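Recording your first set of examples with a hand-held gripper

If you have just unpacked your gripper and are itching to start, I know the feeling, and I promise we'll get there! A little care in the first 45 minutes will save you a great deal of sorting later on, though, so do put the kettle on and read this through once.

Begin with the fingers wide open over a clear bit of table. Hold still for a moment, then start recording and squeeze the handle fully closed and open again, slowly. I do this at the start of every session, and Loubna Mahrous (who looks after our Tazi set) likes one at the end as well.

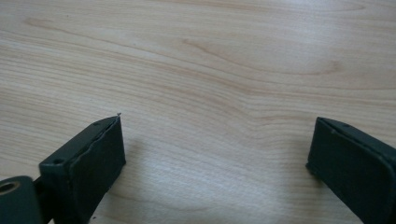

Once that's done, bring in your first object and set it down wherever you like. Reach for it at the pace you'd use to pass somebody a cup of tea – the learning system copies your hesitations along with everything else. Close the fingers, lift, move, put down, let go, and draw your hand well back before you stop the recording.

Now do it again from a different side. Nine goes per object is a good first helping, with the object shifted or turned between each one. If you fumble, keep going and mark the take as a fumble in your notes; we kept ours, and Uyên Hồ found them very handy when she was teaching the system to try again.

Our first set came to 2963 takes against a target of 4000, and it still trained perfectly well. Copy everything off the gripper before you switch it off for the night, and name the folder after the task.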